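Chapter 2
Clearing the Table

I used to start this chapter with shelves. Students would nod along, go home, buy shelves, and fill them by the weekend. So now I start with the table, and I make everybody stay there for a good long while!

A table is where things land. Mail, keys, chargers, that little box you meant to take upstairs in May – it all comes to rest on the nearest flat surface, and then it sort of becomes part of the furniture. When I taught my first evening class in Crichton, I asked people to write down every object on their main table at home. One man came back with a list of nearly 500 (he did include the paper clips, and I let him).

In this chapter we'll work through two jobs. The first is clearing: everything comes off, and I do mean everything, even the lamp. The second is putting back, which goes one object at a time. You pick a thing up, you decide about it, and only then do you reach for the next one. I know it sounds slow. It is slow! My own kitchen table took me a whole Saturday the first time, and I had to stop for lunch on the floor.

You'll need a damp cloth, a pencil and somewhere to put the stuff you can't decide on. Read the opening section before you touch anything, please.

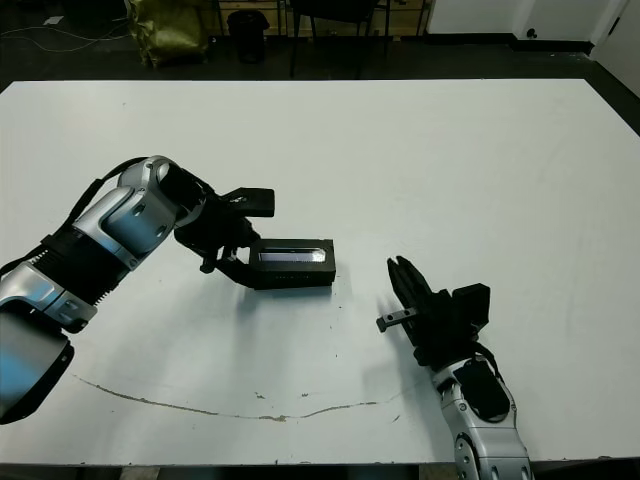
Text by Beathag MacLeish | Chapter editor: Fraser Pollock

2.1 One Thing on the Table

Look how much a single black box stands out on a white top. There's bare surface next to it, and your eye goes right to the thing being decided on. You also start to notice the table itself – the specks, the smudges, the long brownish line across it. Get your cloth out before you put anything back, and do the corners too.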